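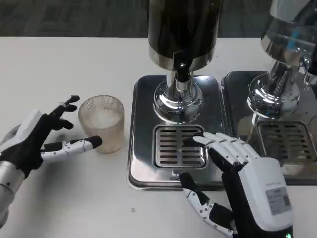 From: Sachiko Ichikawa
To: Grunida project list
Date: 17 Nov 2021
Subject: Re: Contact phase in the dispenser task, and the split of the data

Dear colleagues,

Thank you to Siebe Vanhove for the questions sent to the list. The passages that need a reply are quoted first, and the answers from the Bolport group follow each one.

Siebe Vanhove wrote:
> The draft reports 400 demonstrations for the dispenser
> task, but the training table lists 600 episodes. Are the
> additional ones from the same task, or were they taken
> from the Draltel set? This affects how we read the
> comparison with the single-arm policy.

The 400 demonstrations are those of the dispenser task alone. The larger figure in the training table includes episodes from the earlier tray placement task, which were recorded at Bolport with the same hands and the same head camera. No Draltel data were used for training. The table heading will be corrected in the next version of the draft, and Kyung-tae Ki will add a column that states the origin of each group of episodes.

> Section 3 says that the right hand "finds the tray by
> contact" before the left hand closes on the cup. I
> could not tell from the text whether this is a rule
> written into the controller or something the policy
> learned from the operators.

It is learned. The operators were asked to complete the task in the way they found most comfortable, and most of them placed the right hand at the drip tray while the left hand approached the cup. The policy copies this order. We do not switch between phases by hand, and there is no separate contact detector. The only fixed rule is a limit on finger force, which applies to both hands at all times.

We agree that the wording in Section 3 suggests otherwise. Anouk Kramer has proposed "the right hand makes contact with the tray", and we intend to adopt that sentence unless there are objections.

> Lastly, was the ribbed cup present in the training
> episodes? Clear objects next to polished metal were our
> main source of failed grasps last year.

The ribbed cup was present in training. A smooth cup was held back for evaluation. Over 80 evaluation trials, 14 ended in a failed grasp, and the larger share of those were with the smooth cup. In several of them the left hand closed too early, in front of the rim. We suspect that reflections in the chrome of the dispenser bases play a part, but the present results do not settle the matter – a test with matte covers on the bases is planned for December.

Two requests to the other groups. Schouten is asked to confirm whether its annotators can mark the first moment of contact for each hand separately, as a single mark per episode is not sufficient for the timing analysis. Malcolm Fothergill is asked to send the current version of the force limit settings to the list, so that all sites run the evaluation under the same values.

Comments on Section 3 should be sent to the list and not to individual authors.

With kind regards,

Sachiko Ichikawa
Bolport, on behalf of the Grunida manipulation group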